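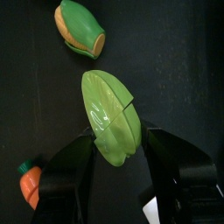 Sliceable vegetables are what the children ask for first, according to one parent at the Folero toy library, and the corn never stays in one piece for long. The library has spent the spring rebuilding its play kitchen collection, and the new sets go out on loan this Sunday.

Folero now holds 1,105 toys, up from 939 last year. Most of the additions are play food and small cookware, bought with a grant from the Carbone neighborhood fund. Families can borrow a set for two weeks at no charge. Replacing a lost piece costs 60 cents.

The kitchen sets cover cooking as well as produce, with a toy toaster, a frying pan and a basket of fruit among the pieces. 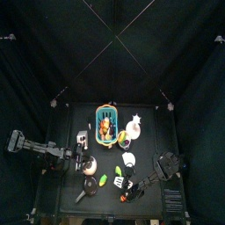 Borrowers are asked to match up the halves of cut vegetables before bringing a set back. Odd halves can be left in the tray by the front desk. Sets may be reserved by phone or at the Vestar Street branch, which opens at 10 a.m.

Recent items
Vestar Street branch extends summer hours
Puzzle swap returns in March
Jarex Hall book sale passes 1,000 titles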